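Learning to like the slow bits

May 2022

I've been meaning to write this one since March, when the tomatoes finally gave up and I had no excuse left to be out in the yard every evening. What happened instead is that I joined a choir. Me! I haven't sung in front of another living soul since high school, unless you count the car, and I don't, because the windows were up.

It was Poppy Bickerstaff's doing. She'd been going to the Gronbridge community singers for ages and kept telling me they were short of altos, and I kept telling her I wasn't one. I am, as it happens, or near enough. There are almost 30 of us on a good night, in a hall with a heater that smells of burnt dust and a piano whose middle D sticks whenever it rains. 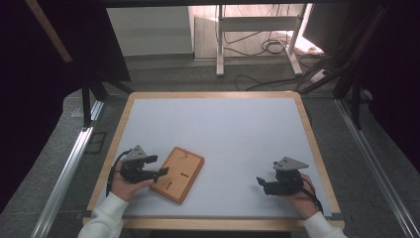 What I hadn't expected was how much of choir is waiting. You sing your eight bars, and then the tenors have trouble with theirs, and you stand there with your folder and listen to them go over it again (and again, poor loves). For the first few weeks it drove me mad. I'd be thinking about the washing, or whether I'd taken the mince out of the freezer. Then one night I started following the tenor line along with my finger, and when we all came back in together I could hear where my note sat against theirs — a bit like finding your own house from the air.

Jolene Donnelly, our conductor, is very patient about all this. She hums your part at you until you've got it, and if you lose it she hums it again, and she never sighs. I'd have sighed. She's picked five songs for the winter concert and my favourite is a little Welsh lullaby, though my Welsh is a disgrace and I've had to write it all out by sound in pencil under the real words.

Anyway, I practise while I'm doing the dishes now, and the dog leaves the room at the high bit. If you're local and can hold a tune, come along. We still need basses, and there's always cake at the break.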